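Ticket 674 – Tracking drops out during cloth folding captures
Project: Kadevgate household set
Component: Leketis handheld gripper, pose tracking
Reported by: Jalen Escobedo
Status: Pending retest
Priority: 2

Problem
49 episodes were uploaded from the bedroom task (fold cloth on bed, place on pile). 21 were rejected by the Pornel checker with "pose lost". The kitchen episodes from the same units passed. Firmware and calibration files match on both grippers.

Checked so far
Swapped left and right units. Rejections stayed with the task and did not follow the unit. Lens cleaned, no change. Clock offset between the two units is within limits. Free disk space fine.

The failures start when the wrist camera is low over the bed and most of the view is blanket. Plain wall and soft fabric give the tracker little to hold on to, and the shiny panel beside the bed puts a moving highlight into the image.
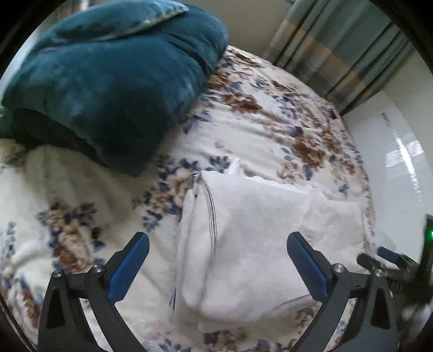 Wrist view, folded white cloth between the fingers, second gripper at right. Note the bright streak on the white panel.

The flower print ought to help, but the blanket shifts when the cloth is dragged over it, so points on it are not safe to use as fixed. Log shows the tracker keeping them anyway – see the jump in height at the second grasp.

Actions
1. Mask the panel area in the Nieminen config and rerun the rejected episodes offline.
2. Start each episode with a slow sweep of the room before going down to the cloth.
3. Do not delete the rejected files. Video and finger width are still good.

Update, 16:40
Mask applied, rerun queued. New captures on hold until the results are in. Ticket stays open.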